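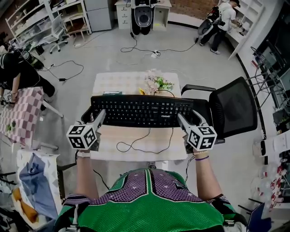 Sơn Phí: Before anyone gets excited about the vacancy number, ask what they counted. Half of the "leased" space at Kirkier Park is one tenant with a break option, and you could lie down in the middle of the truck court at noon without getting hurt.

Forums > Commercial Property > Warehouse and Industrial > Is the Kirkier corridor really full?

dockhigh
Fair, but a lease is a lease. The rent gets paid whether the trucks show up or not. The Tehrani report never claimed to measure activity, it measures signed space.

Sơn Phí
Then why is the headline "demand surges"? Signed space in one quarter, most of it one deal. Take out the Nurlow building and tell me what surged.

flexbay_mo
I lease small bays a couple of exits down, so take this for what it's worth. My phone was busy in the spring. Since then I get people who want 18 months, free rent up front and somebody else to pay for the lighting. The asking rents in that report are not what I'm signing. Not even close on the older stuff with low ceilings.

dockhigh
Older stuff with low ceilings is a different market. They say so on the second page.

flexbay_mo
They say so and then they average it all together on the third page.

c_ratliff
What's the actual size of the Nurlow deal? I've seen 395 thousand square feet in one place and something smaller somewhere else.

dockhigh
395 is the whole building. Nurlow took all of it on paper.

Sơn Phí
"On paper" is doing a lot of work there. Fason had the sublease sign up on the east side by September. I drove past it. If a tenant signs for a whole building and then shops part of it to somebody else, I don't call that space absorbed. I'd like to know if Tehrani counts it twice once the subtenant signs.

dockhigh
They don't count it twice. Subleases go in their own table.

Sơn Phí
Which table? I have the PDF open and I can't find one.

dockhigh
OK, it was in last year's. I don't see it in this one either. I'd still bet they back it out.

c_ratliff
So we're betting now. Good to know.

yardgoat60
I run dispatch for a carrier that works that corridor. Can't tell you anything about leases. We have 69 doors assigned to us across the park and on a normal afternoon around half get used. Two years ago I was fighting people for them. Maybe that's just our customers, I don't know.

dockhigh
One carrier isn't a sample.

yardgoat60
Didn't say it was.

flexbay_mo
Anybody know if the second phase is still going ahead? There was grading over the winter and then it stopped.

Sơn Phí
The broker says it's on schedule. He said that about the first phase too, and it opened late with no tenant. I'll believe it when there's steel up.

c_ratliff
I emailed Tehrani about the sublease table. Got an auto reply at 4:10 this afternoon. Will post if a person writes back.

Contact the moderators | Copyright the posters and site owners | Back to top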